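28/07/2025, kitchen cell, upkeep and repair

Started on the arm just after lunch and it took up the whole afternoon, so this one runs long. Short version: the wrist cable is re-routed, the gripper fingers have new pads, the zero is redone, and the cell is usable again with one thing to watch (see the end).

So, the complaint. Souad has been telling me since last week that the gripper "drifts" when she runs the shelf tasks, and I kept blaming the calibration, which was lazy of me. I pulled up her logs first thing and the error only shows up when the wrist has rolled past a certain point, always in the same direction. A bad zero would be wrong everywhere! That smelled like a cable tugging on something, and when I jogged the wrist by hand in slow mode I could feel it getting stiff near the end of its travel.

Opened up the cable run and found the strain relief clip had slid down toward the elbow. Réjean fitted that clip back in May when we swapped the gripper over to the Belhaj fingers, and to be fair to him it was in the right place then, I checked his notes. The little screw had backed out. I moved it back up, left a fatter loop at the wrist, and put a dab of the medium threadlocker on the screw. Please don't use the strong stuff here, I want to be able to get it off again with a normal screwdriver.

While it was apart I changed the finger pads too. The old ones had gone shiny and the left one was peeling at the tip. Last pair in the drawer, so I've ordered 12 more from Famesico (Pin-yu has the order confirmation in her inbox if they ask). Clean the bare finger with alcohol before sticking the new pad down, let it sit, then press it in the vise with a rag on both sides. I skipped the vise on the first one and had to do it over.

Then the reach check. Same path as always: home, swing out over the counter, down toward the coffee maker, stop short, hold, read the joint currents, back to home. Guard rule for this path is that the speed stays at the low setting and one of us has a hand on the stop button, even if you've done it a hundred times.
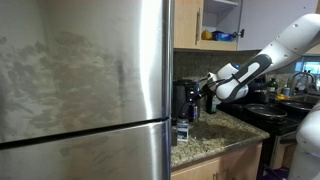 Arm extended over the counter, gripper near the coffee maker. Reach check pose.

I ran it five times before lunch break number two (coffee, okay, it was coffee) and the wrist current came back nice and flat each time. The hold position was off by a hair compared to the saved one, as you'd expect after messing with the cable, so I redid the zero with the pin block and saved it over the old file. The old one is still there with "pre clip" stuck on the name in case I got something wrong. Don't load it for regular work.

One annoyance: the Flesari controller counts cycles since last service and it was sitting at 867. The service reminder pops up at 900 and it will stop you in the middle of a run to tell you so. I reset the counter now so that Souad doesn't get ambushed tomorrow. If you wonder why the count looks tiny, that was me.

Ramil came by while I was closing up and asked whether the shoulder sounded different. I couldn't hear it, then I could, then I wasn't sure. It's a faint tick when the shoulder starts moving down from home, and only on the first move after power-up. Could be the brake letting go, which they all do a bit. I put my phone on the base and recorded it, the clip is in the shared folder under Cleteo cell, sounds.

Left to do:

Ask Iman if she still has the torque driver. The base bolts are due and I don't want to do them by feel.
Listen to the shoulder again on a cold start tomorrow morning, before anyone runs tasks.
Souad to rerun the shelf set and send me the wrist logs, good or bad.
Print the new cable loop photo and tape it inside the tool cabinet door, next to Réjean's one.
Order another strain relief clip. The one on there is fine but the plastic has a white stress mark near the screw hole and I don't love it.

Power off at the wall, key back on the hook.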